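Idside to release restored edition of The Lantern Ferry

14 September 2020

Idside has confirmed that it will release a restored edition of The Lantern Ferry, the hand-drawn children's film made by the Dorberg studio, together with the short series that followed it. The restored film will be issued on disc and for download. Neither has been available in a complete form since the original tapes went out of print, and the version shown on television was a shortened one.

The work has been supervised by Domnica Vlad, who was an assistant in the background department at Dorberg when the film was made and later became the keeper of the studio's drawings. Picture restoration was carried out by Daltosier. The sound was handled separately by Shakya, a small audio firm that had already transferred the studio's radio plays.

The film follows a ferryman's daughter, Wenna, who takes over the night crossing when her father loses his voice and can no longer call to the far bank. Her only passengers are animals, each of which pays with an object it does not want. It was drawn on paper, painted on cels and photographed on 35mm stock. The series keeps the same river and most of the same characters, but was made to a lower budget with simplified backgrounds and a different voice cast.

According to the notes issued by Idside, the main difficulty was the condition of the source material. The original camera negative survives, but the second reel had shrunk unevenly and could not be run on a standard sprocketed scanner. It was scanned on a machine that holds the film by its edges and corrects the position of each picture afterwards from the perforations. The remaining reels were scanned in the ordinary way, at the same resolution, so that no change in sharpness should be noticeable at the joins.

Colour presented a separate problem. The negative had faded towards magenta in the night sequences, and the surviving release prints did not agree with each other. Vlad's department supplied 25 painted cels and 20 background paintings from store, and these were measured under controlled light and used as fixed references for the grade. Shots for which no artwork survives were matched to the nearest shot that had a reference. The notes state that the river should now appear green-black in the crossing scenes, where the television version showed it as blue.

Dust and scratches were removed by software in a first pass and then checked by hand. The hand check was needed mainly for rain and sparks, which automatic tools tend to read as dirt. In the storm sequence the software had deleted a large part of the rain, and the whole passage was returned to its unprocessed state and cleaned manually. Cel shadows, paint flicker and the slight movement of the background in long pans have been left as they were photographed. Grain has not been reduced.
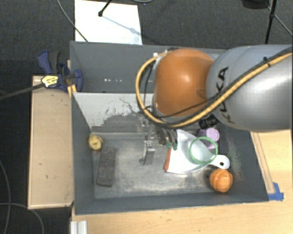
The soundtrack has been taken from the magnetic master, with one section replaced from an optical track where the master was damaged. That section falls during the heron's song and has a narrower frequency range than the material on either side. Shakya chose not to apply artificial extension to it. The original mono mix is the default on all versions, and no surround mix has been made. The songs are presented at their original pitch; the television version ran slightly fast, which raised both the songs and the dialogue.

Three passages missing from the television version have been put back. The longest is the conversation between Wenna and the badger at the landing stage, which explains why the lantern has to be carried unlit on the return journey. Without it, the ending depends on a rule the audience has not been told. The other two are short: a shot of the empty boat after the flood, and the full closing titles, which name the inkers and painters.

The series has been treated more simply. Its episodes were finished on film but edited on videotape, and the film elements for the edited versions were never assembled. Idside considered rebuilding the episodes from the film rolls and decided against it on grounds of cost. They have been transferred from the broadcast tapes, with correction for dropouts and colour drift, and are presented in their original shape without cropping. Viewers should expect a plain difference in quality between the film and the series.

Seema Malhotra, who manages the children's catalogue at Idside, said the order of release had been settled by the state of the materials. "The film negative was getting worse and the tapes were stable, so the film was done first and took most of the money," she said. "We would like to return to the series, but there is no date for that and I would not want anyone to wait for it."

She added that the dialogue had not been altered. An earlier proposal to record a new voice for the ferryman, whose few lines are hard to make out in the opening scene, was dropped after tests. Optional subtitles have been provided instead, along with an audio description track for blind and partially sighted viewers. Both are included on the download version as well as on the disc.

The disc edition comes as a set of 2 discs, the first holding the film and the second the series. Extras on the first disc consist of a silent reel of pencil tests, a comparison of the colour references with the finished grade, and a recorded conversation with Vlad on the painting of the river backgrounds. The second disc carries the original opening titles of the series in two versions, the earlier of which was not broadcast. There is no commentary track.

A numbered version limited to 500 copies will include a booklet reproducing the storyboard for the first crossing. The booklet has been printed from new scans of the drawings and keeps the director's pencilled timings in the margins. Its text is a reprint of the production diary kept by the background department, with spelling corrected and a list of the pigments used. The standard version has the same discs in a plain case, with a folded sheet of credits.

The restored film will also be supplied to cinemas as a digital package, in the original aspect ratio and with a choice of subtitled or unsubtitled presentation. Venues that still show the older 35mm prints are being asked to return them to Dorberg for inspection. Prints that match the full version will be kept, and the shortened ones will be withdrawn from hire.

Orders for both disc versions open later in September through the Idside shop. The download will follow once the subtitle files have been checked. Owners of the earlier tapes do not qualify for a reduced price.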